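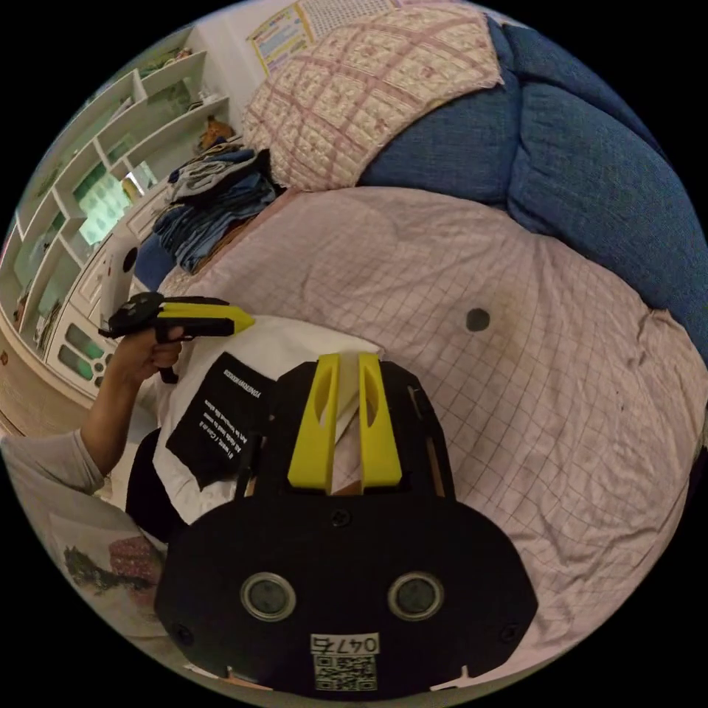 Gelbe Finger auf schwarzem Gehäuse, Etikett 0475

Schrittgeräusche je nach Untergrund: so mache ich es in Rukska

07.04.2021 von Marjatta Hyvönen

Suche nach: Suchbegriff eingeben Suchen

In den Kommentaren zum letzten Devlog kam die Frage, wie die Schritte im Spiel funktionieren, also warum es auf dem Steg in Skultenton anders klingt als auf dem Kiesweg dahinter. Ich habe mich so gefreut, dass das überhaupt jemandem aufgefallen ist (!), dass ich gleich eine Anleitung daraus mache. Ich arbeite in meinem kleinen Eigenbau mit der Skriptsprache Akl, aber das Prinzip lässt sich in so ziemlich jede Engine übertragen, die einen Strahl nach unten schießen und einen Sound abspielen kann.

Was ihr braucht

Eine Figur mit Laufanimation, einen Boden mit Kollision und ein paar kurze Aufnahmen von Schritten. Meine stammen aus dem Vandent-Paket, das ich mir mal im Ausverkauf geholt habe, und den Rest habe ich selbst aufgenommen. Katzenstreu in einer Backform ergibt wunderbaren Kies. Speisestärke in einem Lederhandschuh ist Schnee, das ist ein uralter Trick und er klappt immer noch. Für Matsch habe ich nasse Zeitung geknetet und danach sehr lange das Waschbecken geputzt.

Pro Untergrund habe ich 4 Aufnahmen. Mit zweien hört man nach ein paar Metern die Wiederholung und dann hört man nichts anderes mehr. Mehr geht natürlich immer, aber ich wollte irgendwann auch mal fertig werden.

Schritt 1: Die Dateien zuschneiden

Schneidet die Stille am Anfang komplett weg! Ich habe das am Anfang schlampig gemacht und mich einen ganzen Abend lang gewundert, warum die Figur zu schweben scheint. Es war eine winzige Lücke vor dem eigentlichen Geräusch. Hinten dürft ihr ruhig etwas stehen lassen, da blendet ihr einfach sanft aus.

Danach gleicht ihr die Lautstärke an, und zwar nach Gehör. Ich habe es erst mit automatischem Normalisieren versucht und plötzlich war Gras so laut wie Blech. Legt alle Schritte hintereinander in eine Spur, Augen zu, anhören, nachregeln. Exportiert wird in Mono, sonst kommt euch später die Positionierung im Raum in die Quere.

Die Benennung ist bei mir ganz stur: schritt_kies_1, schritt_kies_2 und so weiter. Klein geschrieben, keine Umlaute. Ich hatte mal eine Datei mit ö drin und auf dem Laptop meiner Schwester blieb die Brücke stumm.

Schritt 2: Dem Boden sagen, was er ist

Jede Bodenfläche bekommt ein Feld namens "untergrund", in dem einfach ein Wort steht. In Rukska gibt es 8 davon: Kies, Holz, Gras, Stein, Schnee, Matsch, Blech und Teppich. Teppich kommt nur im Haus der Kapitänin vor, aber ich mag ihn.

Man könnte das auch über die Textur lösen. Habe ich probiert, und sobald ich eine Textur ausgetauscht habe, war der Ton weg. Mit einem eigenen Feld am Kollisionsobjekt bin ich viel glücklicher. Falls ihr ein Gelände mit gemalten Übergängen habt, müsst ihr stattdessen die Mischung an der Position abfragen und den stärksten Anteil nehmen. Das reicht völlig, ein Überblenden zwischen zwei Untergründen hört kein Mensch.

Nehmt für die Kollision bitte ein vereinfachtes Netz. Mein Hafen hatte anfangs das volle Modell als Kollision, mit jedem einzelnen Brett am Steg, und die Strahlen sind mir ständig durch die Ritzen gefallen. Ergebnis: Holz, Holz, Wasser, Holz, nichts, Holz. Jetzt liegt eine flache Kiste drüber und es ist Ruhe.

Schritt 3: Den richtigen Moment treffen

Viele Anleitungen arbeiten mit einem Timer, also alle paar Zehntelsekunden ein Schritt. Für eine Figur, die man nie sieht, ist das in Ordnung. Sobald man Füße sieht, setzt lieber Marker in die Animation. Sucht das Bild, in dem die Ferse aufkommt, und legt dort ein Ereignis an, einmal links und einmal rechts. Beim Rennen kommt eher der Ballen zuerst auf, da müsst ihr noch einmal neu hinschauen.

Und ein kleiner Stolperstein: Wenn ihr zwischen Gehen und Rennen überblendet, laufen kurz beide Animationen und feuern beide ihre Ereignisse. Das klingt dann wie ein Pferd. Ich ignoriere deshalb alle Ereignisse aus der Animation, die gerade weniger Gewicht hat. 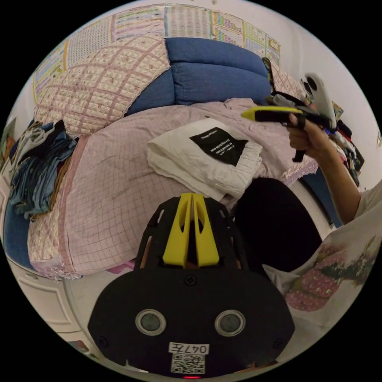
Gelbe Finger, dahinter das Bett

Schritt 4: Das Skript

So sieht die Funktion bei mir aus, etwas gekürzt:

funktion bei_schritt(fuss)
 treffer = strahl(fuss.position, unten, 0.5)
 wenn kein treffer dann zurück
 art = treffer.untergrund oder "stein"
 nr = zufall_ausser(1, 4, letzte_nr)
 letzte_nr = nr
 tonhoehe = zufall(0.95, 1.05)
 spiele("schritt_" + art + "_" + nr, fuss.position, tonhoehe)
ende

Der Strahl startet am Fuß und geht ein kleines Stück nach unten. Hebt den Startpunkt ein bisschen an, falls eure Füße gern mal im Boden stecken (meine tun das, vor allem auf Treppen). Wenn kein Untergrund eingetragen ist, nehme ich Stein. Zum Testen lasse ich mir in dem Fall zusätzlich eine Warnung ins Protokoll schreiben. Nach dem ersten langen Spaziergang durch Skultenton standen da bis zu 2982 Zeilen drin, ich hatte den kompletten Marktplatz vergessen. Also vielleicht pro Objekt nur einmal warnen lassen!

Mit zufall_ausser wird verhindert, dass zweimal direkt hintereinander dieselbe Datei kommt. Die kleine Änderung der Tonhöhe macht erstaunlich viel aus. Übertreibt es aber nicht, ab einem gewissen Punkt klingt die Figur, als würde sie bei jedem Schritt die Schuhe wechseln.

Schritt 5: Abmischen

Schritte sind fast immer zu laut. Man arbeitet stundenlang daran und will sie dann natürlich hören. Stellt sie so ein, dass es euch gefällt, und dreht sie danach noch ein gutes Stück runter. Beim Schleichen nehme ich dieselben Dateien, nur leiser und mit einem Tiefpass, der die Höhen wegnimmt. Für Innenräume liegt ein kurzer Hall auf dem ganzen Kanal, den schalte ich über Bereiche im Level an und aus.

Wenn es nicht klappt

Gar kein Ton: Meistens trifft der Strahl die Figur selbst. Nehmt sie aus der Kollisionsmaske raus.

Immer derselbe Untergrund: Schaut nach, ob ein großes unsichtbares Objekt über dem Boden liegt. Bei mir war es ein Auslöser für das Wetter.

Doppelte Schritte: siehe oben, das Pferd.

Schritte beim Springen: Fragt vor dem Abspielen ab, ob die Figur am Boden ist. Für die Landung habe ich eine eigene Aufnahme pro Untergrund, das war noch mal ein Nachmittag mit der Backform.

Als Nächstes will ich Pfützen einbauen, also eine zweite Schicht, die über den normalen Schritt gelegt wird. Im Moment platscht es auch auf dem Teppich. Wenn ihr dafür eine gute Idee habt, schreibt sie mir gern in die Kommentare.

Ähnliche Beiträge
Nebel im Hafen von Skultenton
Akl: Tabellen sortieren ohne Ruckler
Möwen, die nicht durch Dächer fliegen
Speicherstände in Rukska, zweiter Anlauf
Das Vandent-Paket aufräumen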